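Ticket 1375 – Label printer drops off the network after idle
Product: Trornow label station, firmware branch 8
Site: Manham, packing room
Opened by: Llinos Gough
Assigned to: Gemechu Abdella
Status: Resolved, monitoring

Problem
The label printer stops accepting jobs after a period of no use. Jobs sit in the queue on the packing PC with the status "Sending" and then fail with error 263. The front panel still shows Ready. A power cycle clears the fault until the next idle period. Started in October, after the switch in the back office was replaced.

Environment
Printer on wired Ethernet, address by DHCP. Packing PC on the same subnet. Print queue created by the Surkero client, set to raw port. No other printers at this site.

Log

09:10 – Gemechu Abdella
Asked the site to print a configuration label before the next power cycle. The label shows a valid address, mask and gateway. The address does not match the one in the queue. The last octet has changed.

09:35 – Gemechu Abdella
Pinged both addresses from the packing PC. The old address does not answer. The new one answers without loss. Web page of the printer opens on the new address. Hardware and cable ruled out for now.

10:20 – Llinos Gough
Confirmed the queue was pointed at the old address. Changed it by hand and the waiting jobs printed. Please note this has been done before and it did not last, so do not close.

11:05 – Keyvan Ansari
Checked the DHCP scope on the new switch. Lease time is set to 260 minutes. The old switch had a reservation for the printer and it was not carried over. The printer also has Deep Sleep enabled, and in that mode it does not renew its lease. When it wakes it asks for a new one and can get a different address. A power cycle has the same effect, and the Surkero client only searches for the printer again when it sees it come back online. That accounts for the restart appearing to fix it.

Photo of the packing table at the site.

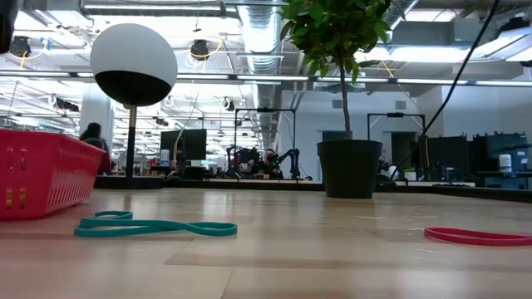

Fix applied
1. Added a DHCP reservation for the printer by MAC address.
2. Turned off Deep Sleep in the printer menu under Network, Power. Normal Sleep left on.
3. Deleted the queue on the packing PC and created it again with the host name in place of the address.
4. Restarted the print spooler and sent a test label.

14:40 – Oi-ling Yip
Left the printer idle past the full lease time on the test bench at our end, same firmware, Deep Sleep on. Address changed on wake. Repeated with Deep Sleep off and the address held. Fault reproduced and reported to the firmware group.

15:15 – Llinos Gough
Test label printed. First job after lunch also went through without a restart. Will report back if error 263 returns.

Open items
Najafi site has the same switch model – Omid Moradi to check for missing reservations there.
Setup guide still tells the installer to enter the printer address by hand. Gemechu Abdella to send a correction.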